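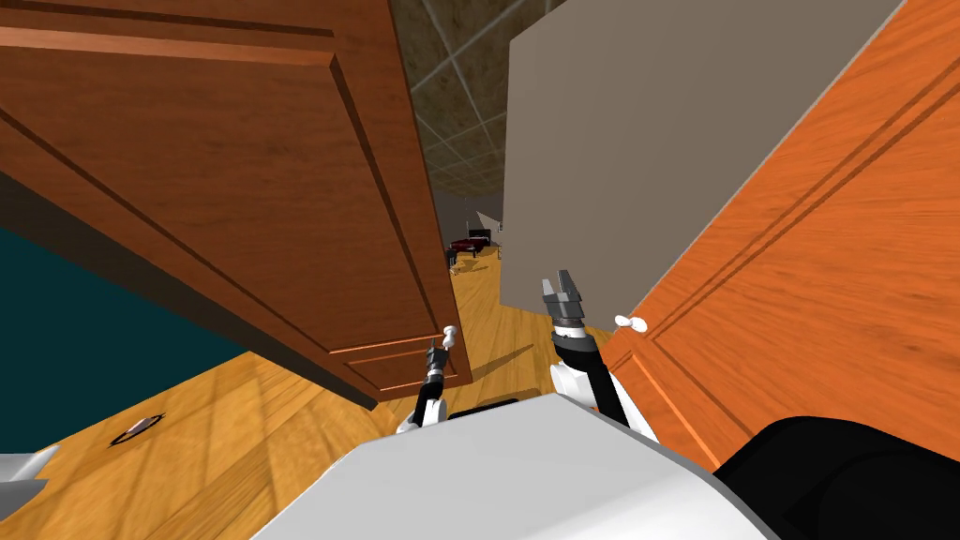
1 min read

Storm splitting

Storm splitting is what happens when one thunderstorm becomes two, and it's my favorite entry to write for the Lidside weather pages. You need strong wind shear, meaning the wind changes a lot between the ground and the higher levels. The updraft tilts that shear up into two spinning columns, one on each side, and each one starts pulling air upward on its own flank.

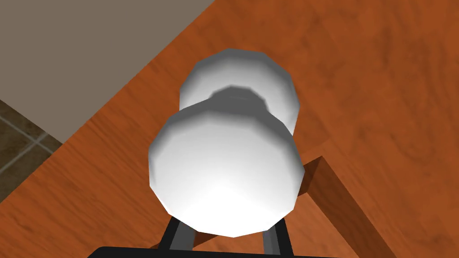 On radar the split is slow at first, and you can easily miss it. The echo stretches, then pinches in the middle. For a scan or two it has the outline of the white dumbbell on the wooden tabletop, two lumps with a narrow neck between them, and then the neck goes. In the Northern Hemisphere we call the halves the right mover and the left mover.

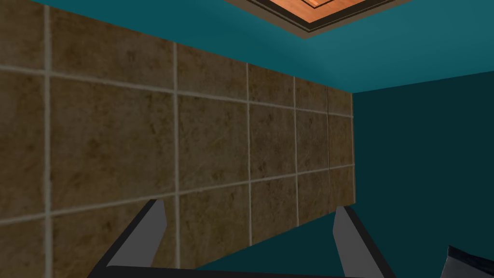
The right mover usually gets the attention, as it tends to last longer when the wind turns clockwise with height. If the shear is close to a straight line, both can do well! Chutima Bunnag followed a pair one May until they were about 300 miles apart.
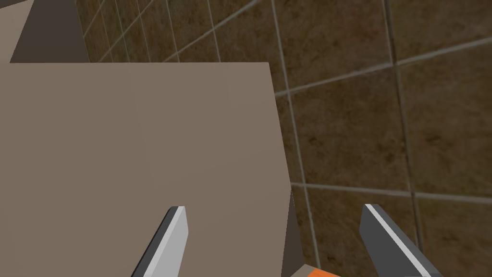

Left movers are often fast, and they can drop big hail. Spotting one from the ground is hard — I've tried. The rain side can be as blank as the broad face of the taupe block, just a faint change in shade and maybe a darker strip along one edge. Check the radar loop first.

See also: wind shear, hodograph, supercell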